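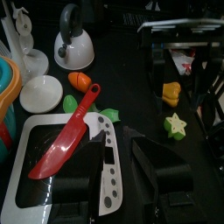
Toy cooktop with its buttons down the side.

October 4, 2023

I finally got Kumik to the table again, after it sat on the shelf since January. We played it 3 times over two evenings, twice with three players and once with four. Morenike Akpan joined for the last one.

If you haven't seen it, Kumik is a card game where you build a trade route one stop at a time. On your turn you either add a card to your route or sell goods at a stop you already own. First player to 50 points ends the round. The rules fit on one folded sheet and I can teach them before the snacks are opened.

The first game was slow. Suleiman Ajayi kept every high card in his hand waiting for the right moment and ended up selling almost nothing. Ngozi Bassey sold small amounts every turn and won easily. In the second game we all copied her, and the round was over so fast that I only used half my hand.

Four players is better. There is more fighting over the middle stops and you can't plan very far ahead. Morenike had never played it and came in second, a couple of points behind me. She blames the storm card. I agree with her about the storm card. It wipes out a full route and there is no way to block it, so we took it out of the deck and I don't plan to put it back.

My copy has one other problem, the cards. They're thin and the corners on mine are already going white. I put them in sleeves, and now they don't fit in the box with the insert, so the insert is in the recycling.

The box says 60 minutes. Our four player game ran longer than that, mostly from people looking up what the harbor icons do. A reference card for each player would fix it. I may type one up and print it.

I still like Lerum more if I only have two people. Kumik with two is flat, you just take turns ignoring each other. With four I would pick Kumik.

Oluwatosin Etim is lending me Obi next, so that will be the next post once we've played it enough.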